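From: Jolien Van Wijk
To: garden-swap list
Date: Friday, July 10, 2026
Subject: Re: [garden-swap] green ones, pick or leave?

Frans Boersma wrote:
> Mine are the size of a golf ball and hard as rocks. My neighbor
> says pick them now and ripen them indoors. My wife says leave them
> be. Who do I listen to? Also, does the paper bag thing work or is
> that an old wives' tale?

Hi Frans, hi all,

Your wife, I'd say! If they're still that small I'd leave them on the plant. Once they're full size and a bit glossy you can bring some in (I do it whenever the forecast is ugly, because mine split like crazy after a big rain). I had 82 off the Wostora plants last year and plenty of those finished up on the kitchen table. 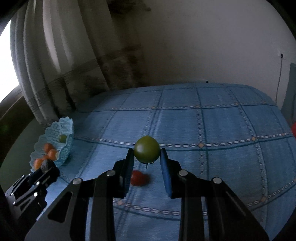
A green one over the blue checked cloth, with a red one down on the table.

As for the bag, yes, it works for me, and it goes quicker if you throw in a tomato that's already red. Fold the top over, leave it on the counter, peek every day or so and pull out anything soft. Please don't put them in the fridge, they go mealy and taste like nothing. And if you get impatient, slice the green ones thick, dip them in cornmeal and fry them. My kids ate 6 slices each and asked for more!

Riet, do you still have those Barau seeds you mentioned in April? I'd trade you two of my pepper plants for a packet, they're big enough to move now.

Jolien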